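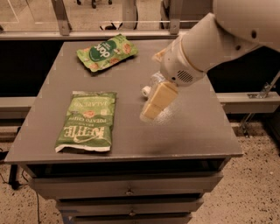 According to the operators at the Wollex site, the gripper fingers should be checked before every session, and a weekly check had let worn fingers stay in use for days at a time. Their comment led to the upkeep schedule described in this section.

Figure 3. The Shirazi cell during a handling trial. The arm holds a pale yellow block in its clear plastic gripper; two snack bags lie on the tabletop.

3.2 Setup and Upkeep of the Cell

The cell consists of one arm, one gripper and a table-top cabinet with drawers (Figure 3). The position of the cabinet relative to the arm base is measured at the start of each session. If it differs from the stored value by more than 7 mm, the cabinet is moved back and the measurement is repeated. No trial is recorded until the two values agree.

The fingers are wiped with a damp cloth and dried after every 40 grasps. Bags of chips leave traces of oil and salt on the contact faces, and firm blocks held for long periods may leave a film – both change how the fingers slide. Fingers with visible cracks are replaced as a pair, and the gripper is then opened and closed under Zorberg control software to reset its zero point.

Between January and the close of the study, the cell completed 2691 grasps. The log lists 166 stops. Most were cleared by the operator at the table with a restart of the gripper controller. The remainder required the wrist housing to be opened, and in these cases the cable to the gripper was reseated and its strain relief tightened. One wrist joint was returned to Astutura for service and refitted, after which the full calibration was run again.

Stops were entered by hand until the second month, when the controller began to write them to file. Entries from the earlier period give the time of the stop but often omit the joint positions, and they are left out of the fault analysis in Section 4.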